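Stop Selling Comfort by the Shelf

Every December the furnace in my house reminds me that I bought the wrong one. It works. It has never left us without heat. But I paid for the top model in a line of four, and I use it exactly the way I would have used the cheapest.

I think the way home heating is sold has drifted away from the way homes are heated, and I think buyers should push back on it.

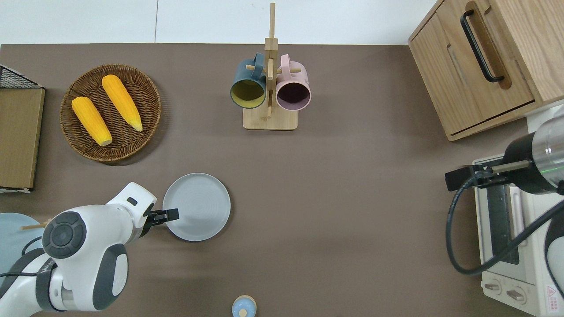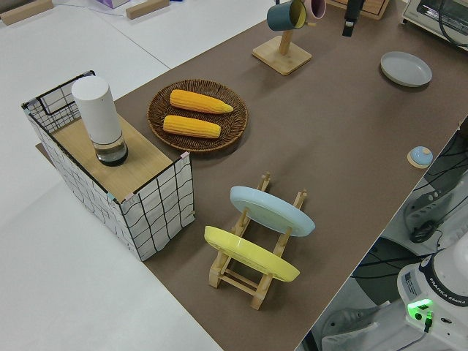
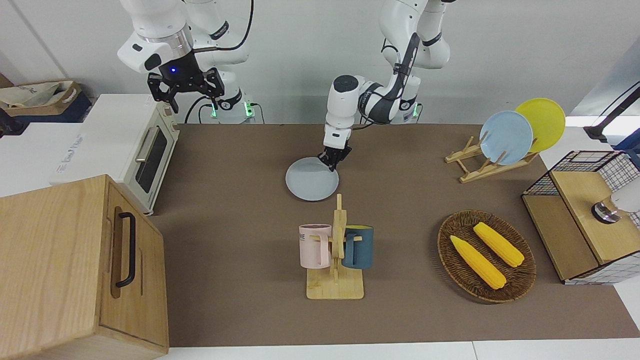
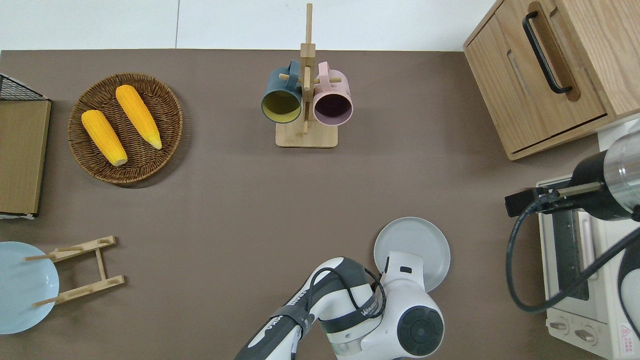 Kitchen items on a brown tabletop.

Walk into a showroom or open a brochure and you will find the product line laid out as a staircase. Plarkano, whose furnace I own, has a base series, a middle series, a better series, and a best series. Collora does the same with different words. Each step up promises more comfort, more control, and more quiet. The brochure says very little about the house the thing will go into.

That is a strange omission. The size of the house, the state of the ductwork, and the amount of air leaking around the attic hatch matter more to how warm you feel than the name on the cabinet. A top-of-the-line unit pushing air through crushed ducts will do a poor job. A plain unit, sized correctly and connected to sound ducts, will do a good one. Installers know this. The good ones will tell you so if you ask, but the sales material doesn't encourage you to ask.

When I bought mine, I got 2 quotes. The first contractor looked at the label on the old furnace and quoted the same size in a better series. He was in the basement for 5 minutes. The second, from a small shop called Trajkovski Heating, measured rooms, looked at the windows, and wanted to see the attic. His quote was for a smaller and simpler unit, with part of the money going to sealing the return duct. I went with the first one. The bigger machine with the longer feature list seemed like better value.

It was a bad decision, and I made it for the reason the brochure wanted me to. I compared features because features were what I had been given to compare. The back bedroom was cold before, and it is cold now. The thermostat has a screen that lets me set a different schedule for every day of the week. I set it once. It tells me when the filter needs changing, and I change the filter when I notice the calendar anyway.

I don't want to be unfair to the expensive equipment. Variable-speed blowers are quieter, and in a small house with the furnace next to a bedroom, that can be worth paying for. Modulating burners hold a steadier temperature. People with several zones, or with someone at home who is sensitive to swings in temperature, may get full use out of the upper series. My complaint is with the habit of presenting these as a general upgrade, as if every house wanted them equally.

There is also the cost of repair, which the staircase leaves out. More controls mean more boards and more sensors. My parents' old Parov had almost nothing in it that a technician couldn't fix with parts from the truck. When the control board on mine failed, the part had to be ordered, and we ran space heaters until it came. The warranty covered the board. It did not cover the labor.

What I would like to see is simple enough. A quote for a new furnace should come with a written load calculation for the house, and the customer should get to keep it. It should state the condition of the ducts and what it would cost to fix them. Only after that should there be a page about series and features. Some contractors already work this way — usually without charging any more for the visit — and there is no good reason for the rest not to.

Until that becomes normal, buyers have to do the asking. Ask how the size was worked out. Ask to see the numbers. If the answer is that the old one was that size, get another quote. If the house is 77 years old, like mine, assume the ducts need attention until someone has looked at them.

I have since paid to have the return sealed. The back bedroom is next, and that will mean opening a wall.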